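Thursday nights have belonged to the robotics club since October, and I have the knees to prove it. I joined to learn some programming. So far I have learned that a bathtub is a very hard thing to reach into politely.

Our project is bath tidying, which Savita Bansal proposed and the rest of us were too slow to vote down. We do the reaching ourselves with hand-held grippers, and the robot is meant to learn from the recordings. The plan calls for 211 of them. We have 153, and Éabha Moriarty wants 11 of those thrown out because I was humming.

You would think picking something up off the bottom of a bath was beneath a grown adult. Try it with two fingers and a cable.

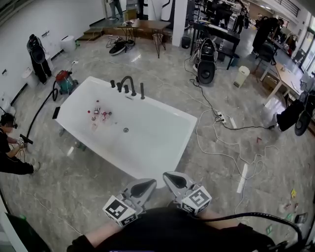

Mitiku has decided we should name the project Stoseo, and has already made a logo. I said I'd prefer a cushion. We're back next week at half six, and whoever took my good extension lead knows who they are.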